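31/01/2025
By Lesego Mkhize

Cleaning and packing assistants wanted, Wistthorpe

Joubert hires out cool boxes, tubs and basins to caterers, fetes and fishing clubs in Wistthorpe and Broldale. We have been doing it since 1979. We are looking for 3 part-time assistants to clean returned stock, check it and get it ready to go out again.

Most of the work is done by hand at a table. Everything that comes back is looked over, scraped or wiped as needed, washed, dried and matched up with its lid. The polystyrene cooler lids take the most time. They have moulded ridges and long grooves that hold dirt, and they pick up smudges and scuffs. A flat scraper blade does the job if you keep it low and go gently. Press too hard and it will dig into the foam, and the lid then has to be written off. 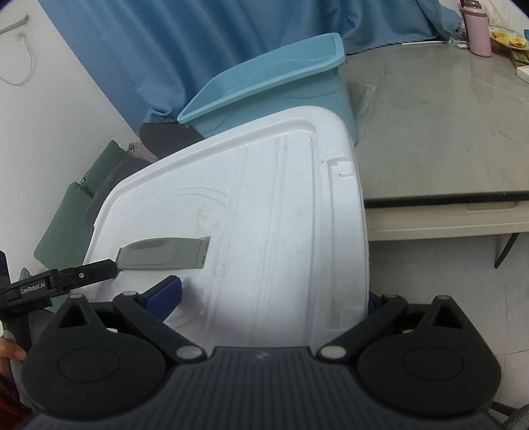
What you will be doing

- Scraping and wiping polystyrene lids, including along the grooves
- Washing plastic tubs and basins, inside and under the rim
- Checking handles, corners and rims for cracks
- Taking off old plastic wrapping and putting it in the recycling sack
- Pairing tubs with lids and stacking them by size
- Writing up anything damaged on the stock sheet

We have 478 pieces on the books at present. The busy time runs from spring to the end of September, and hours are longer then. In winter the work is mainly sorting, repairs and a full check of the stock.

Tubs are dealt with one at a time. Stand the tub upright on the table with its lid flat next to it, so the two don't get separated -- a tub without a lid can't be hired out. Clear any bits of plastic off the table before you start on the next one.
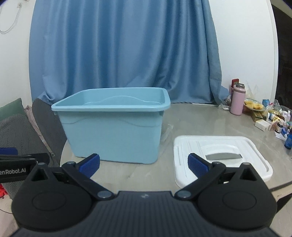

Lids with a carrying handle should be checked with the handle up and again with it folded down. If it sticks or feels loose, put the lid to one side and note it on the sheet.

What we are looking for

You don't need experience. You should be careful with your hands, able to stand for a couple of hours and happy doing the same job for a good part of the morning. Some lifting is involved, mostly empty tubs. We supply gloves and aprons. Please tell us if you have a skin condition or a latex allergy -- we can order different gloves.

A driving licence is useful but not required. Deliveries are handled separately by Cemen.

How to apply

Send a short letter to Lesego Mkhize at the Wistthorpe shop, or hand it in at the counter. Give two names we can contact for a reference and say which mornings you could work. There is a paid trial morning before we offer anyone a post.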